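About Stoltum

Surfaces, sample boards and marking-out for small workshops and schools
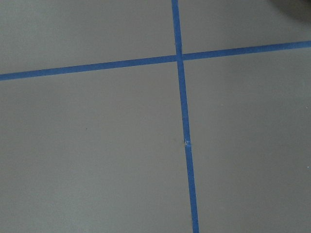 Stoltum is a small firm and we are doing one kind of work only. We prepare flat working surfaces for people who need to know exactly where things go: packing tables, sorting tables, craft benches, teaching tables. We supply the top, we finish it in a plain colour, and we mark it out together with the customer.

The firm was started in October, in one half of a rented unit behind the Forsyth building. At that time we had one order, for 4 table tops, and we finished them later than we had promised. The customer was patient with us and is still our customer today. Since then we have taken over the other half of the unit, and we have now a proper drying room and a small area where visitors can try the surfaces before they decide.

What we make

Our standard top is grey and matt. Customers sometimes ask us why we do not offer it in white, because white looks cleaner in a catalogue. We did offer white in the beginning. Under strong lamps it was tiring for the eyes, and people who work the whole day at a table told us this quite clearly. A matt grey is calm, it gives little reflection, and most objects can be seen well against it. You can still order white, or a dark green, but please allow more time for these.

The tops are made to your measurements. We cut and finish them ourselves. Legs and frames we do not make. For these we work with Londel, who deliver directly to the customer, and we will send them the measurements for you if you wish it.

Marking out with tape

The larger part of our questions is about tape. We use blue painter's tape for the first marking of nearly all tables. It is easy to see on grey, it can be lifted and placed again, and if you take it off in good time it leaves the finish as it was.

We recommend to divide a table into a few fields only. Four fields made with two long strips are enough for most small packing work: one for what comes in, one for what is being worked on, one for what is ready, and one which stays free. People are often surprised that we insist on the free one. After some weeks of work it is usually the field they would not like to give back.

The fields do not need to be the same size. If your parcels are large and your papers are small, then the crossing should be moved away from the middle. We have seen customers spend a whole morning with a ruler to make four equal parts, and then half of the table was of no use to them. Put the strips down by eye first, work with them for two or three days, and then correct.

Some points from our own practice:

Wipe the surface with a dry cloth before taping. Small specks under the tape will lift the edge later.

Lay the tape from one side to the other without stretching it. Stretched tape wants to become short again and will creep.

At a crossing you may lay one strip over the other, or cut and join the pieces. A small step at the joint does no harm to the work.

Do not press the tape down with a metal tool. The flat of the hand is sufficient.

Change the tape when the edges begin to collect dust – do not wait until it tears.

When you are sure of your layout, we can come back and make the lines permanent with paint. Many customers never ask for this. They stay with the tape for years and change the fields when the work is changing, and we find this a very good way to use our tables.

Schools

We supply also schools and evening classes. A class table with marked fields helps the pupils to keep their own things in front of them, and the tidying at the end goes more quickly. For schools we add a roll of tape and a printed sheet with layouts. The sheet has 23 layouts on it, for tables of different length. Teachers may copy it freely.

The Zomitz board

Not every customer wants to change the whole table. For them we have developed the Zomitz board, a loose top which is laid on the table you already own. It has the same grey finish as our fixed tops, and it can be put away standing against the wall in the evening. We made the first ones for a hobby group which had to share its room with a choir. Until the spring we had sold 714 of them, which was more than we had expected, and for this reason the waiting time was long. It is now shorter again. We thank everybody who waited.

How to order

Please send us the length and the width of the table, and a few words about the work that is done on it. If you have a photograph of the table as it is on a normal working day, this is more useful to us than a photograph of a tidy one. We reply with a drawing and a price. The drawing costs nothing and you may keep it also if you do not order.

For orders over 1,000 we can agree on payment in two parts.

Visits

The workshop can be visited by appointment. Please ring the lower bell, the upper one belongs to our neighbours. Parking is in the yard, on the left side only. Bring some of the objects you work with, if they can be carried – it is much easier to plan the fields when the real things are lying on the surface.

This page was last changed on 5/30/16.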